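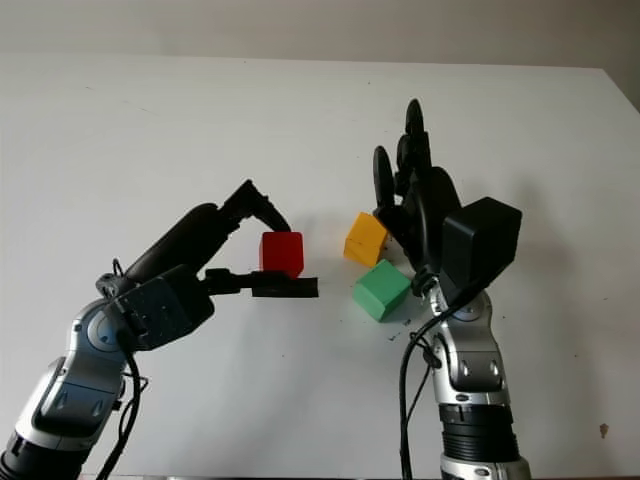 Stain removers: your questions

Do "miracle" sprays work on white surfaces?
Some do. Most are dish soap with a better label. Try soap and warm water first, then decide if you still want to spend the money.

Ovow says it lifts any mark in 9 seconds. True?
I doubt it. The bottle never says which marks. Pencil, maybe. Old coffee took me 2 rounds and a lot of rubbing.

Is Flirnar stronger?
It smells stronger – that's all I'd swear to.

What about the 868 five-star reviews?
Read a few. Plenty were posted before the writer had opened the bottle.

Can I use bleach instead?
Check what your table is made of. Never mix bleach with another cleaner.

Are melamine sponges safe?
They're a fine abrasive, whatever the package says. On a glossy finish they can leave a dull patch.

Answers by Consuelo Marín. Last updated 4/5/20.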